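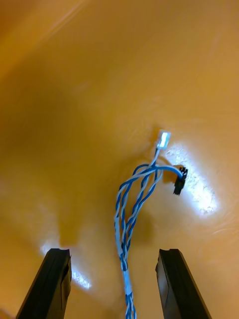
Gripper open over the blue and white loom, white connector at the top, black one off to the right.

Callon arm, progress report for July
To: Isauro Tovar, Ekden small builds fund

Hi Isauro,

Right, where have we got to! The arm is bolted to the end bench in the shared workshop and it moves when told to, mostly in the direction I had in mind. The job you funded is still the same one: pick up a little wiring loom by its connector and plug it into a board, over and over, so I can stop doing it by hand on Sunday nights.

I've been practising on one loom, the twisted blue and white one. It splits towards the end, with one branch going to a white plug and the other curling round to a black one. The white plug is the easy one (I say easy, it got 28 clean pick-ups out of 100 tries, but last month I'd have been thrilled with 2). The black one I've hardly started on. The wires spring about when you nudge them and the plug rolls over, so the fingers close on the wrong sides.

The other headache is glare. I do love the orange surface, the wires show up beautifully against it, but it's shiny and scratched and throws bright patches straight back at the camera. The software keeps mistaking them for the white plug, which I suppose is fair enough. I've ordered a matt sheet in much the same colour and I'll move the lamp as well.

Money: I've spent £453 so far. Most of that was the Huerta motors, then the fingers, and a second wrist cable after I trapped the first one in the elbow joint (my own fault, and it did make a horrible noise). I haven't touched the tooling part of the grant yet and I'd like to keep it back for a proper board holder, if that's all right with you?

Next up is the matt sheet, then slimmer fingertips, printed on the Idov machine if I can get a slot on it. After that it's the black plug. I'd still like to show you a full plug-in when you visit, but please come after lunch, the mornings are all woodwork and the dust gets everywhere.

Receipts are in the shared folder. Shout if any are missing!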